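About Henness Kitchens

Henness Kitchens cooks and packs meals for schools, day centres and a handful of small hospitals. We started with one rented unit and two hobs. We now employ 83 people across two sites, Mikeo Road and the Sumampouw building, and most of them work in preparation, cooking or packing.

We get asked about the robots more than about the food, so a good part of this page is about them.

What we have automated

The first machines went in on the packing line at Mikeo Road. They lift filled trays, set them in crates and stack the crates on pallets. It was the job with the most sore backs and the highest turnover, and the people who did it were the ones who asked for it to go first. Tray sealing and labelling followed.

We buy our line equipment and the software that runs it from Skurnix. Their engineers trained our own staff to clear faults, change grippers and restart a cell safely, and we now call them out only for larger repairs.

Preparation is harder. A tray is the same shape every time and a vegetable is not. Our development bench works on two-armed handling of ordinary kitchen things: pots, lids, corn on the cob, whatever a cook would pick up without thinking. It is slow work and none of it is used in meals we sell.

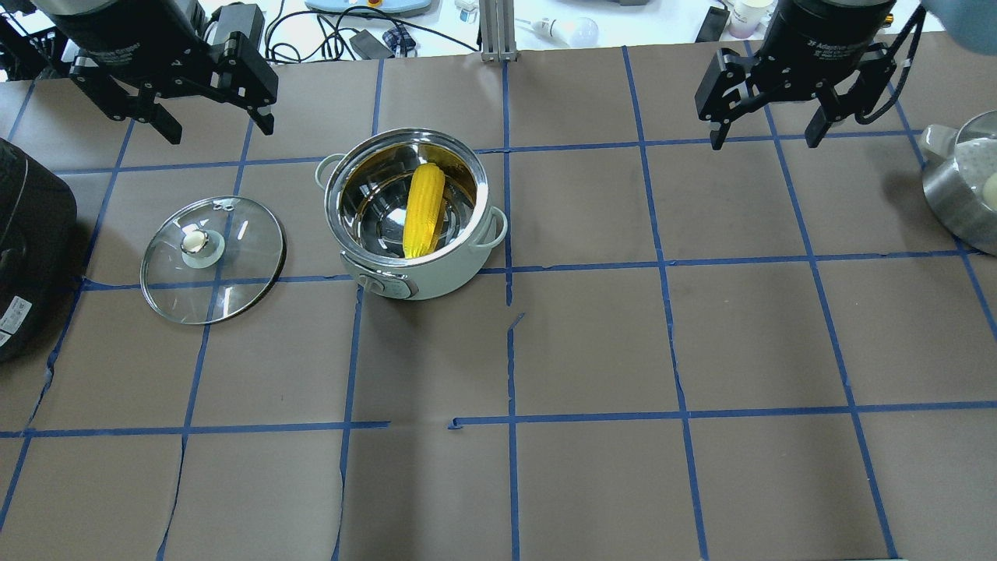

Cooks take turns on the bench alongside the technicians, usually for a fortnight. They know how a lid should be lifted off a full pot and which handle you would go for, and they are quick to say when a movement would end in a spill. Bench time is paid at the technician rate.

What changed for the people here

Nobody lost their job when the packing cells went in. We said so in writing beforehand, and the agreement is renewed every March with staff representatives. Of the people who used to pack by hand, almost 40 moved to other work in the company. Most went into cooking and quality checks, and some trained as cell operators. A few did not like the new work and left, and we would have preferred to keep them.

The early shift now starts at six instead of half past four. There is less lifting and more standing and watching, which not everyone enjoys. Operators told us the cells were lonely to run, so we put them in pairs and moved the two stations closer together. Noise is still a complaint at the Sumampouw building — we have fitted panels on one wall and the other is being priced.

How we decide

Any new machine is tried for 80 shifts before we commit to it. The people who work next to it fill in a short form at the end of each week, and the forms are read out at the site meeting. We have sent two machines back so far.

Visiting and working with us

Vacancies are listed on the jobs page. You do not need any experience with robots. School and college groups can visit Mikeo Road by arrangement, closed shoes please.

Page last updated 22 Jan 2024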